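Skotutby Fruit and Veg Sorting, data card

Welcome! Skotutby is all about one small, cheerful job: getting fruit and veg off the table and into a fabric bin (and, in the trickier half, back out again). There are 2408 clips so far, and we love how varied the heaps are.
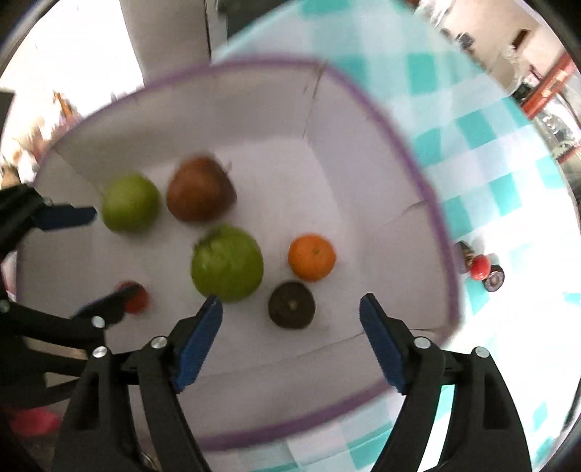 Round things roll, so no two layouts match, and the soft bins crease differently each time they're unfolded. Another 271 clips are held back for testing.

Labels: items.csv, one row per clip. Colour names are plain English.

Known gaps: leafy veg. More in May!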